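Notebook, February, betting model

Started the month on 200 units. Serano v Shen, best of three: model had Shen at 1.85, took it, lost 2-1. Map three went to overtime, so no change to the ratings.

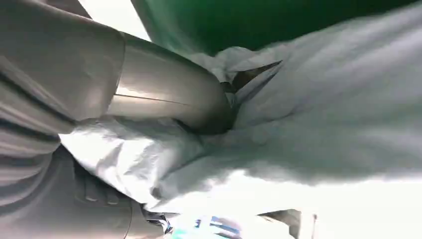
Map vetoes are still the weak part of the model. It treats every first pick as equal, and Rumus pick the same opener whatever the opponent. Emlyn Jenkins wants a separate weight per team. Sample is 371 maps, 11 of them forfeits, now taken out.

Fliluria next. Price opened short and has drifted since lunch.

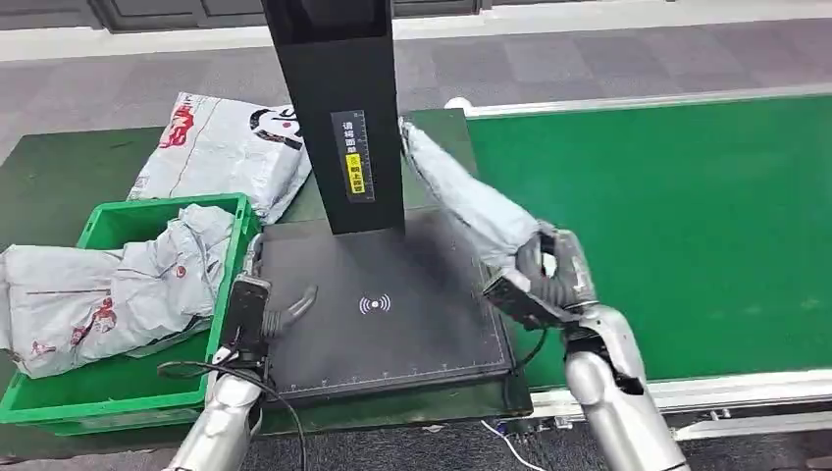 Will wait for the line-up before staking. If their stand-in plays, leave it alone. Rerun the vetoes tonight with the forfeits gone.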